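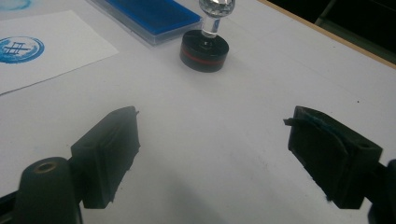 Round stamp with red band and clear handle, ink pad in its case

Vendska desk stamp – round, clear handle

Back in stock. Squat black base, thin red band round the side, clear acrylic handle with a faceted knob on top. Stands up by itself on the desk, so no more stamps rolling off behind the printer.

Your text or logo, up to 4 lines. Send artwork as a PDF, black only please. Very small type fills in with ink – keep it 5 point or bigger.

Ink pad sold seperately. Clear plastic case, pick a color at checkout. Close the lid after use or it dries out, we get emails about this every week.

Item no. 329
Made to order, ships in roughly 4 working days
Logo stamps take longer, proof comes by email first

No changes once you OK the proof. Check the spelling, check the phone number, check it again.

Cleaning: damp cloth, no alcohol on the acrylic, it goes cloudy. Blot the face on scrap paper before you put it away.

Not for fabric or glossy card. For those see the Fustov range, diferent ink altogether.

Bulk orders and schools – ask Hadiza Ogunleye. Proofs and artwork questions – Danjuma Ojo, mornings are best.

Prices updated 2021-07-28. June price list no longer valid.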